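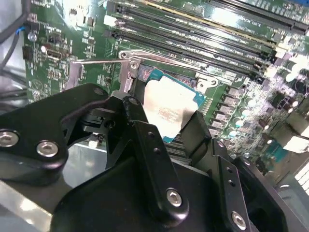
Thursday, September. Bench 2, CPU insertion, remote control sessions.

Kenza on the leader arm all morning, me on resets and notes. Marina came in after lunch and took over driving at 1:30.

Goal for the day was 49 clean demos of the processor going into the socket on the green board. We got 41. The other 10 takes are kept in a separate folder, not deleted, because Sanaa wants to look at them for the recovery set. Running total for the task is now 311, counting today's clean ones only.

What we count as clean: chip picked from the tray, brought over the board, one side lowered first, then the rest let down flat, jaws open, arm backs off straight up. No regrasp. If the driver has to push on the heat spreader with a finger link it goes in the other folder.

Notes on driving:

Coming in tilted works better than coming in level. With the chip level the pads hide both near corners from the wrist camera and Kenza was guessing. Tilted, she can see the far edge against the loading frame and set that down first. Marina tried level for her first few and switched.

The retention lever has to be all the way open before the start of a take. Twice I left it partway and the chip caught on the frame. My fault, both in the bad folder. Added it to the reset card.

Memory slots stay empty for now. With sticks in, the gripper housing has very little room on that side and Marina didn't like the approach. We can add them back once the base policy does anything useful.

Grip force: started on the setting from the Treleo connector task, too high, the chip jumped when the jaws opened. Turned it down two steps and the release got a lot calmer. The value is in the config on the bench machine, file name ends in urnach_low. Please don't overwrite it.

Leader arm has some play in the wrist joint again. Kenza notices it when she rotates slowly, the follower lags and then catches up all at once. Youssra tightened it last month. Will ask her to look before the next session.

Dropped frames in three of the afternoon takes, all on the wrist stream. Swapped the USB cable and it didn't come back, but that was near the end of the day so I don't trust it yet.

Still to do:
Check the socket pins under the magnifier before anyone runs again.
Relabel the takes where Marina's name is missing.
Ask Sanaa if she wants the Bavard board next or more starting positions on this one. I'd vote for more starting positions. We have placed the tray in the same corner every time.

Maribeth has the bench Friday morning. Arm is parked, dead chips are back in the foam.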